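Notas do orador – Manutenção da célula bimanual de manuseio de tecidos

Início | Programa | Sessões técnicas | Materiais | Contato

Duração prevista: a primeira parte cobre a montagem, a segunda cobre a rotina de manutenção. Perguntas no fim, salvo dúvida de segurança.

Slide 1. Abertura

Identificar a célula: Trilport, posto de tecidos, dois braços sobre a mesma mesa. Controle de sequência em Prellura, na versão instalada em abril. O tema é conservação do equipamento. O planejamento de movimento fica para a palestra seguinte e não deve ser discutido aqui.

Slide 2. Base e mesa

A mesa é a referência mecânica de tudo. Mostrar a sequência de aperto: primeiro as fixações do trilho lateral, depois as bases dos braços. Na ordem inversa, o trilho puxa a base e o erro aparece como desvio no plano horizontal. O torque das bases é de 9 N·m, conferido com torquímetro, em cruz, duas passadas.

Limpeza do tampo com pano seco antes de cada turno. Solvente, só com os braços em posição de repouso e a alimentação pneumática fechada. Fiapo acumulado na superfície altera a altura de contato dos dedos e falseia a calibração de zero.

(Pausa. Perguntar quem na sala usa tampo claro. Comentar reflexo: tampo claro ajuda com roupa escura e atrapalha com roupa branca.)

Slide 3. Dedos da garra

Ponto em que ocorre a maioria das paradas. Três verificações, com a garra aberta:
- estado das pontas: risco, rebarba, partícula presa na textura;
- folga lateral, medida na ponta e com o dedo apoiado;
- simetria de fechamento. As duas pontas têm de chegar juntas ao centro.

A troca é sempre do par completo. Um dedo novo contra um dedo gasto fecha torto e o tecido escapa pelo lado do gasto. No registro da Roltavness, o par em uso no fechamento do último levantamento tinha 1.513 ciclos e já apresentava perda de textura na face interna.

Atenção à força. O valor padrão de fechamento serve para brim e malha grossa. Em tecido fino, baixar até o mínimo que ainda segura a dobra durante a elevação. Força alta marca o pano e acelera o desgaste da ponta.

Slide 4. Câmera de punho

Calibração depois de qualquer intervenção no punho, inclusive reaperto de parafuso. Usar o alvo impresso, 10 poses, variando altura e inclinação. Descartar pose com reflexo no alvo. Se o erro de reprojeção subir em relação à ficha anterior, verificar o suporte antes de repetir o procedimento.

Exposição fixa. O modo automático compensa o branco do tampo e escurece as dobras, e o detector de bordas perde a referência. O buffer de imagens está limitado a 256 quadros. Quem precisar de gravação mais longa deve descarregar entre tentativas.

Slide 5. Cabos e eletrônica

O chicote do punho sofre torção em cada reorientação. Inspecionar o trecho entre a última junta e o conector, com o braço desligado, passando o cabo entre os dedos. Endurecimento local indica fio partido dentro da capa. Abraçadeira apertada demais causa o mesmo defeito que abraçadeira ausente.

Placas expostas: ar comprimido seco, bico afastado, sem escova. Fibra têxtil em conector foi a causa da falha intermitente descrita no relatório Adeleke. O sintoma era perda de comunicação somente com o braço estendido, e por isso trocaram o cabo duas vezes antes de abrir o conector.

Slide 6. Teste funcional com tecido

Depois da manutenção, o teste é feito com peça real. O bloco de espuma não acusa defeito de ponta. Usar tecido branco e fino, amontoado sem arrumação, com os dedos abertos na aproximação e a pinça aplicada em uma única dobra. 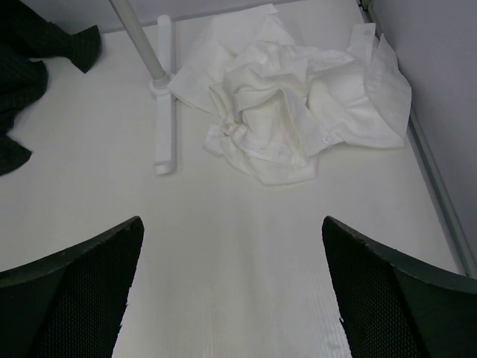
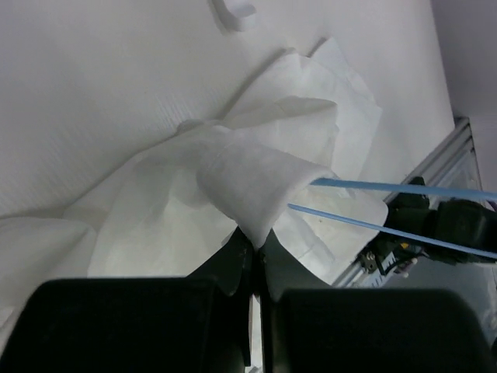
Critério de aprovação: a dobra permanece presa durante a subida e a descida, sem deslizamento visível entre a ponta e o pano. Repetir em pontos diferentes da peça. Costura e botão ficam fora do teste, porque a espessura maior mascara folga no fechamento.

Se houver deslizamento, a ordem de diagnóstico é: limpeza das pontas, simetria, força, zero da garra. Alterar um parâmetro de cada vez e anotar o valor anterior na ficha.

Slide 7. Trabalho com os dois braços

Zona comum: um braço segura, o outro entra. Conferir no Prellura a distância mínima entre carcaças, e não apenas entre pontas. O modelo de colisão precisa incluir os dedos efetivamente montados. Dedo trocado por outro de comprimento diferente, com modelo antigo carregado, resulta em toque.

Primeira execução em velocidade reduzida, com a mão no botão de parada. Liberar a velocidade normal só depois da assinatura da ficha.

Slide 8. Ficha e peças de reserva

Manter junto à célula: um par de dedos, um cabo de punho, parafusos do suporte da câmera. A ficha em branco está na pasta de materiais da sessão, em formato editável.

Abrir para perguntas.

Contato: secretaria técnica Trilport | © Trilport. Todos os direitos reservados | Voltar ao topo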